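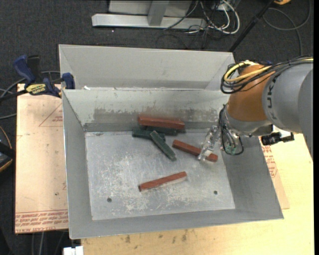
According to one reader in Beston, the worst thing about a tape library is the silence when it stops. She wrote to us in December, after our piece on office backups, to say that hers had run in a cupboard behind the stairs for so long that the hum had become part of the building, and that she only learned it had died when a colleague remarked how peaceful the place was. She wanted to know whether she ought to replace it with the same sort of thing or give in and put everything on somebody else's servers, as her nephew keeps telling her to.

I have been turning her letter over ever since, and I must have started an answer half a dozen times. I am fond of tape, which I know is a faintly ridiculous thing to be fond of. My first proper job was in the back office of a map printer's in Wurside, and one of my duties was to change the cartridge every evening before I went for the bus, write the date on the label in pencil and carry the old one down to the fire safe. I forgot twice in my first year. On the second occasion the main disk failed the next morning, and I can still remember the colour of the office manager's face.

What we lost that day was 37 drawings of a drainage scheme. They were redrawn, and everyone was kind about it in the end (after a fortnight or so), but I have been a careful keeper of copies from that day to this, and I have bored a great many people at parties on the subject.

So, to the letter. The reader's library belonged to the old Flenis range, which plenty of small firms bought because it was sturdy and could be had second-hand. Flenis stopped making spares some time ago. There are still people who will mend one, and I spent a very pleasant morning in a workshop on the edge of Wurside where they do little else, drinking strong tea among the shelves of drive belts. They quoted me 600 pounds for a full overhaul with a fitted drive, and 300 if you send the drive alone and are happy to put it back yourself. I thought that fair. They did warn me, though, that the next fault might be in the control board, and that they have very few of those left.

The question I would ask before spending any of it is a dull one. What is on the tapes, and can you still read them? It is surprising how often a cupboard full of cartridges has been looked after for years, dusted even, and not one of them tried in all that time. A copy you have never restored is a sort of hope. Pick an old one, somewhere in the middle of the run, and get a single folder back from it onto a spare machine. Open the files. If they were made with a program you no longer have, you have another job on your hands, and it is better to hear of it now.

Once that is settled the choice gets easier, or it did for me. I moved my own work across to Tavares last spring, a modest little backup program that sends a copy to a disk on the shelf and another to a rented server, and it has been no trouble, apart from one evening when it decided that my entire photograph collection had changed and had to go up again. That took most of a weekend on our village broadband, and I was not popular at home. I do like getting a plain note from it each morning saying what was copied. My old tape drive told me with a green light, and the green light, I am sorry to say, came on whether there was anything to copy or not.

But I kept the tapes too. I write one a month, by hand, and take it over to my sister's, where it lives in the dresser with the good tablecloths. It costs next to nothing, it draws no power, and whatever nasty thing might get into my computer through the wires cannot get into a dresser. It also gets me a decent lunch.

To Beston, then, I would say mend it if the tapes matter and you mean to read them all off while you have the chance, and put the new arrangement in beside it before you let the old one go. Run the pair together for a few months. Label everything, in pencil if you like. And do tell your nephew that he is partly right, as they are so seldom told.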